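Print this release | E-mail this release
14 shares | 2 comments

Stellard Opens Home Refrigerator Cleanout Service to Families in Clindham

CLINDHAM, 26th January. Stellard, a household help company based in Clindham, is opening its refrigerator cleanout service to private homes. Until now the company has done this work only for rental agencies between tenants. Bookings are open to any household in Clindham and in the neighboring town of Jostitz.

The service covers one refrigerator per visit. A Stellard worker comes to the home, takes out the food, removes the shelves and drawers, washes them, wipes down the inside of the cabinet and the door seals, and puts everything back. The standard price is $149. A second refrigerator or a chest freezer at the same address is $91.

Stellard decided to offer the service to families after a trial in local homes. Many of the people who signed up had children under three, and in a lot of those homes the kitchen and the living area are one room. The refrigerator is opened many times a day, often by a parent who is also keeping an eye on a child, and a full cleanout keeps getting put off.
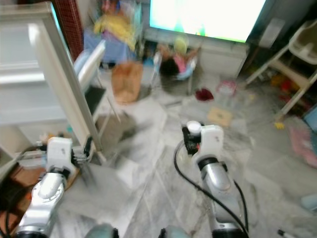

"You can't empty a refrigerator in five minutes," said Wubit Admasu, who manages home services at Stellard. "If you have a baby in the house you may not get more than five minutes. We heard that from almost every parent in the trial. They knew the shelves needed washing. They wanted someone else to do it while they did something else."

Admasu said the company made several changes to the service for homes with small children. Workers use dish soap, warm water and baking soda, and no spray cleaners are used while a child is in the room. Food that needs to stay cold goes into coolers the worker brings. The coolers have latching lids. Milk, formula and opened baby food are the last items out and the first items back in.

Families do not need to clear the room before a visit. Stellard asks only for a clear path to the refrigerator, enough space to open the door all the way, and the use of a sink. Toys, baby seats and high chairs can stay where they are. If something has to be moved, the worker will ask first and put it back at the end.

The part of the job that takes the most care is the shelving. Shelves and covers from different makers come out in different ways, and a clear panel with a plastic edge can crack if it is forced or if it goes from a cold cabinet straight into hot water. Stellard workers let each panel stand until it reaches room temperature before washing it. They also pick a place to set the panels down before the first one comes out, which matters in homes where the floor is hard tile or stone.

"People ask why we don't just wipe the shelves where they are," Admasu said. "We do that if the customer wants it. But spills run under the edges and down the back, and you can't reach that with the shelf in."
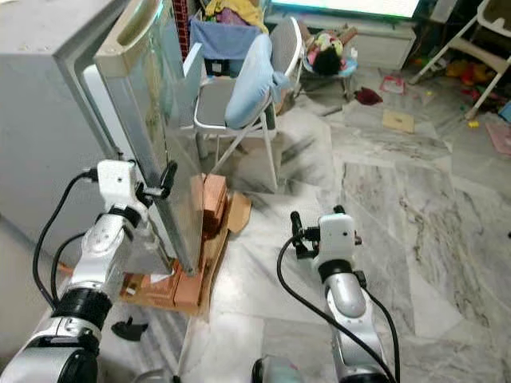 Stellard will also take bookings from households that are in the middle of repairs or building work. These customers made up a good share of the trial, and the company had not expected them. Dust gets into door seals and onto the tops of cabinets, and supplies tend to end up wherever there is room for them. Bricks stacked on flattened cardboard next to an appliance are no obstacle to a visit, provided the door still opens and there is a safe spot for the panels. Workers will not lift or shift building materials. If the way is blocked, the visit can be moved to another date at no charge.

Each worker carries soft cloths, a shelf brush, a narrow brush for the drain channel, two coolers and a roll of labels. The labels are for leftovers and jars. The worker writes the date of the visit on anything already open, and the customer decides what to keep. Nothing is thrown out without a yes from someone in the household. Empty jars and cartons are rinsed and left for the customer's own recycling.

A typical visit lasts under two hours. Older models with frost buildup take longer, and customers should mention frost when they book so that the refrigerator can be switched off ahead of time. Stellard does not repair refrigerators. If a worker finds a torn seal, a cracked shelf or a blocked drain, it will be written on the visit sheet along with the model number, and the customer can take that to a repair shop of their choice.

The company has hired new staff for the service and is training them at its workroom on Tilahun Street in Clindham. The workroom has several used refrigerators in different sizes, and trainees take each one apart and put it back together before they go out to a home. A second training group will start in March. People interested in the work can apply in person at the workroom. Experience is not required.

Customers who book in the first 30 days will get the second refrigerator or freezer at no extra cost. The offer applies to homes in Clindham and Jostitz and cannot be combined with the rental agency rate. Visits can be canceled or moved up to the evening before.

To book, call the Clindham office and ask for extension 2307, or stop by during office hours. Please have the make of the refrigerator ready if you know it, and tell the office whether it has a freezer on the top, on the bottom or at the side.

About Stellard
Stellard provides cleaning and household help to homes and rental agencies in Clindham and Jostitz. Its services include move-out cleaning, pantry sorting, oven cleaning and laundry pickup.

Media contact: Wubit Admasu, Home Services, Stellard, Clindham

Print this release | E-mail this release

Related releases
Stellard Adds Laundry Pickup in Jostitz
Stellard Extends Office Hours in Clindham
Oven Cleaning Now Offered With Move-Out Service
Pantry Sorting: What to Have Ready Before a Visit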